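August
By Uteck

I bought the Rateck pocket notebook because the package promised it would "lie flat, always." I've heard that one before. It cost me 11 dollars for 38 pages, which is a lot of money for very little paper, and the Wostusen I'd been using has 50 pages and costs less.

The binding is stitched, and the first week it fought me. I had to lean on the fold with my thumb to write anything near the middle. The cover picked up a crease in my coat pocket on day one.

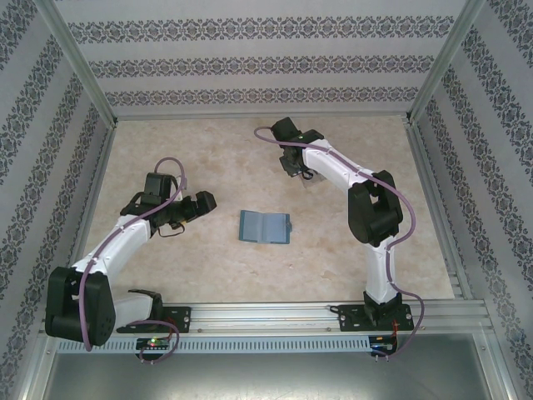
Size is my other complaint. Rateck calls it a desk notebook, and I don't know whose desk they had in mind. My grocery list fills a page. A small blue-gray booklet like the one lying open on the marbled surface is fine for phone numbers and measurements, but I wouldn't take meeting notes in one. I'd also like a pen loop.

The paper is decent, I'll give them that. A ballpoint doesn't show through. My gel pen smeared twice, and a fountain pen bled badly enough that I lost the back of the page.

Would I buy it again? At half the price, maybe. For now I'm going back to the Wostusen.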